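Simulated watch-grasping task: one finger makes contact before the other
Student Projects and Coursework – Simulation

Posted by Snædís Oddsson, July 15, 2023

I am writing on behalf of a student group enrolled in the summer robotics module at Pistlow College. Our assignment, which carries the project name Turnik, requires a simulated Franka Emika arm to pick up a wristwatch from a table and place it at a position given by the course staff. All work is carried out in simulation, and no access to hardware is foreseen before the assessment.

The group has completed 387 trial runs. In 132 of these the watch was lifted and held for the required period. In the majority of the remaining runs, one finger touches the strap well before the other. The watch then slides or turns, and the fingers close on nothing or on the edge of the strap.

The target position for the gripper is taken from the centre of the watch model as supplied in the course files. We have already reduced the closing speed and raised the friction value of the finger pads. Neither change had a clear effect on the result.

Three views from the simulation are attached.

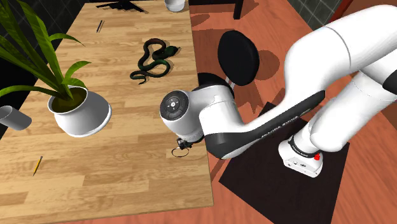
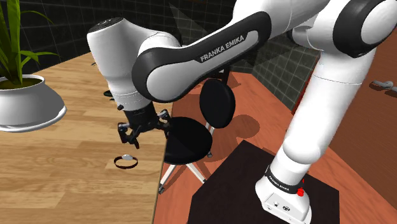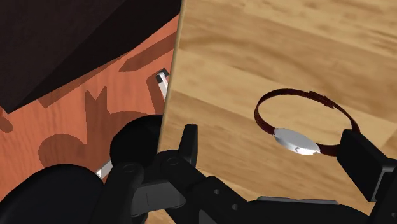 We should be grateful for advice on two matters. The first is whether the target should be the case of the watch or the strap. The second is whether it is acceptable practice to train with the other table objects removed and to restore them at a later stage. The assessment rules state that the full table must be present in the final demonstration, but they are silent on training.

Snædís Oddsson

Reply from Preben Ásgeirsdóttir

Before any further training is undertaken, I would advise the group to establish where the origin of the watch model lies. In many object files the origin is placed at the centre of the bounding box. For a watch with a closed strap, that point is in the empty space inside the loop, and a gripper sent there has no particular reason to meet both sides of anything at the same moment.

The following procedure was used in our own department with satisfactory results:

Define a separate grasp point on the case and express it relative to the object origin.
Align the closing direction of the fingers with the shorter side of the case.
Stop above the object, correct the sideways error, and only then descend.
Close until both fingers report contact. If one reports contact early, move the hand towards that finger by a small amount and continue.

The last step is the one most often left out. A parallel gripper closes evenly about its own centre, so early contact on one side is direct evidence of an offset, and the correction can be calculated from it.

On the first matter, therefore, I recommend the case. The strap may be held, but its inclination changes from one run to the next and the grasp will be less consistent.

With regard to friction, please restore the original value. Very high values can conceal a poor grasp, and assessors do check for this.

Preben Ásgeirsdóttir

Reply from Welington Lopes

Try more runs. We had a similar problem with a mug and it improved after 2,000 or so. I do not know whether the same applies to watches.

Reply from Agnes Laing

I do not consider that additional runs will assist if the target point is wrong, and I would support the previous advice concerning the origin.

On the second matter, removal of the other objects during early training is common and is generally permitted, provided that it is declared in the written report. The group should state at which run the objects were restored and should give the success rate before and after – a single combined figure is likely to be questioned. It would also be prudent to obtain the written agreement of the module leader, as the rules differ between institutions.

Where the training includes camera input, I would restore the objects early. A policy trained on a bare table may respond poorly once shadows and other items are introduced.

Agnes Laing

Comment from Snædís Oddsson

The group thanks all contributors. The origin of the model has been checked and is inside the strap loop, as suggested. A grasp point on the case has now been defined and a new set of runs is in preparation. The module leader has been asked about the training conditions, and the response will be added to this page when it is received.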